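Die rosa Jacke und der Reißverschluss, der mich einen halben Herbst beschäftigt hat

Es gibt Kleidungsstücke, die kommen ins Haus und sind einfach da, und es gibt solche, um die man sich kümmern muss. Die rosa Kapuzenjacke gehört eindeutig zur zweiten Sorte. Ich habe sie im letzten November auf dem Flohmarkt in Lostisow gefunden, ganz unten in einer Kiste, unter lauter Strickpullovern, und ich habe sie erst einmal nur wegen der Farbe herausgezogen. Dieses Lachsrosa! Irgendwo zwischen Himbeerjoghurt und der Hauswand meiner Großmutter, wenn abends die Sonne darauf stand. Die Verkäuferin wollte 6 Euro, ich habe nicht gehandelt, und dann hing sie bei mir monatelang am Haken, weil der Reißverschluss klemmte und ich immer etwas anderes zu tun hatte.

Nun wird es draußen wieder ungemütlich, und ich habe mir vorgenommen, die Jacken durchzusehen, bevor der erste Frost kommt und ich morgens fluchend im Flur stehe. Angefangen habe ich natürlich mit der schwierigsten.
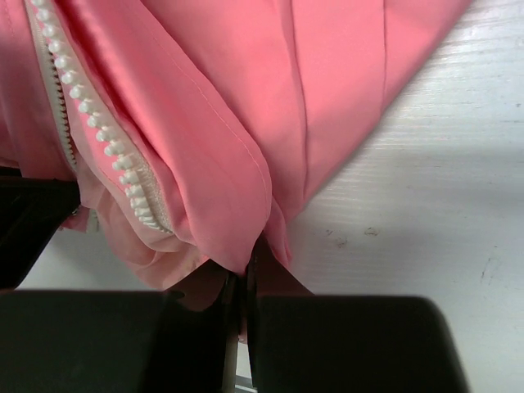

Zuletzt geändert: 22/10/2021

Was mir an dieser Jacke von Anfang an so gefallen hat, sind die Zähnchen. Ganz dicke, runde, weiße Kunststoffzähne, die beinahe wie kleine Perlen aussehen, wenn man sie in einer Reihe vor sich hat. An neueren Jacken sieht man so etwas ja kaum noch, da ist alles schmal und verdeckt und möglichst unauffällig. Ich mag es, wenn ein Reißverschluss zeigt, dass er da ist. Der Nachteil ist nur, dass sich zwischen so kräftigen Zähnen auch kräftig etwas festsetzen kann: Fusseln, Sand, ein Rest Taschentuch aus dem vorletzten Winter.

Ich mache das inzwischen immer in derselben Reihenfolge, und wer es nachmachen möchte, darf sich gern bedienen. Zuerst kommt die Jacke flach auf einen Tisch, und zwar auf einen hellen und ganz freigeräumten. Früher habe ich so etwas auf dem Schoß erledigt, abends vor dem Fernseher, und mich gewundert, warum ich nie sah, wo es hakt. Auf einer weißen Fläche liegt der Stoff ruhig, man kann die Ärmel zur Seite legen und die Kapuze nach hinten, und dann hat man die Mitte vor sich und kann von oben nach unten arbeiten.

Danach nehme ich eine alte Zahnbürste, trocken, und bürste beide Seiten aus. Wirklich beide, auch das Band neben den Zähnen, denn dort sammelt sich der feine Staub im Gewebe. Erst wenn nichts mehr herausfällt, kommt ein feuchtes Tuch mit einem Tropfen Spülmittel, und anschließend muss alles gut trocknen. Dann streiche ich mit einem Stück Kerze über die Zähne, ganz leicht und nur zwei oder drei Mal. Beim ersten Versuch vor Jahren war ich so großzügig mit dem Wachs, dass meine blaue Regenjacke danach überall kleine Krümel verlor, im Flur, im Bus, beim Zahnarzt. Weniger reicht völlig.

Das richtige Gefummel beginnt beim Zuziehen. Ich weiß nicht, wie es euch geht, aber ich neige dazu, einfach am Schieber zu reißen, wenn etwas stockt. Bei glattem Stoff rächt sich das sofort, weil er sich wirft und mit hineingezogen wird, und dann sitzt man da mit einer eingeklemmten Falte und schlechter Laune. Besser ist es, den Stoff direkt neben dem Reißverschluss zu fassen und glatt zu halten.

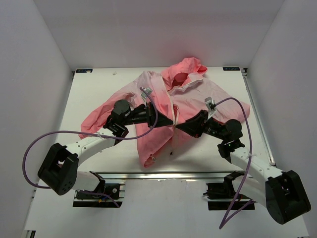
Man hält also immer ein kurzes Stück gespannt, zieht ein wenig, greift nach, zieht wieder ein wenig. Es dauert, und man kommt sich dabei vor wie ein Kindergartenkind beim Anziehen, aber die Jacke dankt es einem. Wenn unten am Saum die beiden Enden nicht ordentlich ineinandersitzen, kann man oben noch so geduldig sein, dann läuft es schief und springt spätestens auf Brusthöhe wieder auf. Deshalb schaue ich mir den unteren Anfang jetzt immer zuerst an und fange lieber dreimal neu an.

Im Nähladen Haddad, bei uns in Pleltholm gleich hinter der Brücke, habe ich übrigens nachgefragt, was ein Austausch kosten würde, falls ich doch aufgeben muss. Das geht ohne Weiteres, sagte man mir dort, nur so einen dicken weißen hätten sie gerade nicht da, und ein schmaler würde an dieser Jacke wohl etwas verloren wirken. Ich bin dann mit einem Trennmesser, zwei Rollen rosa Garn (keine passte genau, ich habe sie trotzdem gekauft) und dem festen Entschluss nach Hause gegangen, den alten Reißverschluss zu retten.

Gewogen habe ich die Jacke auch noch, fragt mich nicht, wieso mich das so interessiert hat. Die Küchenwaage zeigte 611 Gramm, und ich hatte auf etwa 300 getippt! So viel zu meinem Augenmaß. Für den Übergang ist sie damit genau richtig, mit einem dicken Pullover darunter geht sie vielleicht sogar bis in den Dezember hinein.

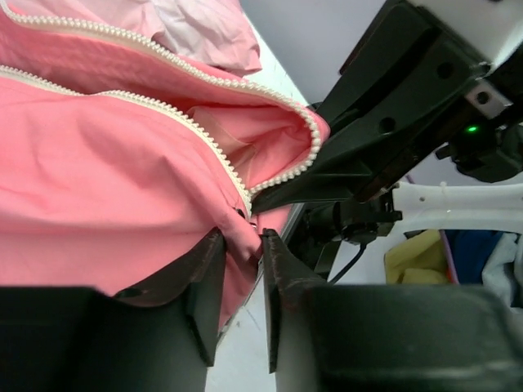 Offene Vorderseite mit dem helleren Innenfutter

Das Futter ist übrigens auch so eine Sache, über die ich mich freue, dieses blassere Pfirsichrosa, das man nur sieht, wenn die Jacke offen steht. Ich habe beim Bürsten gleich nachgeschaut, ob irgendwo die Nähte aufgehen, und am Ärmel werde ich ein paar Stiche nachsetzen. Das mache ich mit der Hand, die Maschine hole ich dafür nicht extra vom Schrank.

Aufbewahrt wird sie im Sommer künftig geschlossen, liegend, in der flachen Kiste von Skostel, die bei mir unter dem Bett steht und in der bisher nur Bettwäsche war. Am Haken hat sie mir zu sehr gelitten, die Kapuze zieht alles nach hinten. Als Nächstes sind die beiden Regenjacken dran und dann der graue Mantel, bei dem seit dem Frühjahr ein Knopf fehlt. Falls jemand von euch noch einzelne dunkelgraue Knöpfe mit vier Löchern in der Dose hat, schreibt mir bitte in die Kommentare, ich tausche gern gegen rosa Garn.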